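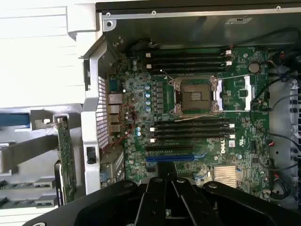 Qui doit autoriser la remise en marche du bras après un arrêt d'urgence ?

La personne qui a déclenché l'arrêt, et elle seule, une fois la cellule inspectée et le registre signé. Dans la première version de nos consignes, n'importe quel membre du groupe pouvait réarmer, ce que notre encadrante, Ornella Villa, a refusé.

3. Règles retenues pour le poste de démontage

Le projet Plostgate porte sur le démontage assisté d'ordinateurs de bureau. Nous avons rédigé les règles en janvier 2018, à partir de l'analyse de risques faite en décembre par Aigars Sproģis et Lowri Rees.

Alimentation débranchée avant l'entrée du châssis dans la cellule, puis attente de 5 minutes.
Bracelet antistatique obligatoire pour toute intervention manuelle.
Vitesse limitée à 70 mm/s dès que la pince passe sous le bord du châssis.
Aucun contact avec les broches d'un socket de processeur ouvert. La zone est déclarée interdite dans le programme.
Câbles libres repérés à l'œil avant chaque trajectoire. Un fil accroché impose l'arrêt.
Distance de 600 mm entre l'opérateur et le bras en mode automatique.

3.1 Points discutés

La limite de vitesse a été fixée d'abord à 300 mm/s. Shona Ritchie l'a jugée trop élevée près des barrettes et des connecteurs, et le groupe l'a suivie. Le cycle est plus long, mais nous n'avions pas d'objectif de cadence.

La règle sur les câbles reste imprécise. Elle dépend de l'attention de l'opérateur et nous n'avons pas trouvé de critère mesurable. Le groupe suivant devra la reprendre avec Merle Kereama, responsable de l'atelier.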